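Simulator update: bearing block task moves to the new planner
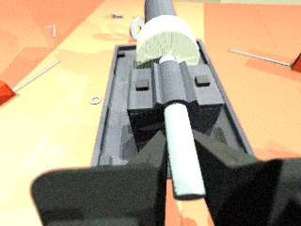 Bearing block and shaft in the simulator, seen from between the gripper fingers.

The June release of Hesik, our in-house planning package, is now the default for all simulated assembly work. The bearing block task was the last one still running on the old planner. It was switched over on August 1, 2023, and the old branch will stay readable but will get no more fixes.

The main change is in how the planner treats the last stretch of an approach. The old version planned the whole move in one go and checked for collisions at fixed steps along the path. With a long shaft and a gripper finger on each side of it, the steps were too far apart, and a finger could clip the rim of the tray between two checks. Hesik now splits the move at a point 50 mm from the part and checks the second half continuously. Planning takes longer as a result. On the bearing block task it went from 4 seconds to almost 9, measured on the shared machine in the Ljungberg office.

Gunnel Lunde, who looks after the simulator, has also changed how loose objects are handled. Hand tools and small hardware lying beside the tray used to be part of the background, so the perception module saw them but the planner did not. They are now proper collision objects with their own shapes. Hex keys, screwdrivers, washers and spare bolts can be moved about between runs from the scene file, and the "clutter" setting takes a seed so that a layout can be repeated.

The renderer is deliberately set to a low quality with added grain. Please leave it there for training runs. The pose estimator did worse on camera images when it had been trained on clean renders, and the pale shaft gave it the most trouble. Anyone who needs a cleaner picture for a report can set the "report" flag, which turns the noise off for that run only.

Two problems are still open. The contact model lets the shaft sink slightly into the cap of the block when the gripper pushes sideways, and the force readings from those runs should not be used. The replay viewer also loses the shadows if a log is opened part-way through. Neither affects planning.

Log files from the old planner can be converted with the script in the Plandach tools folder. It handles 25 logs at a time and writes a list of any it could not read. The Nokon arm settings carry over unchanged.

Questions and bug reports should go to the simulator list, with the seed and the scene file attached.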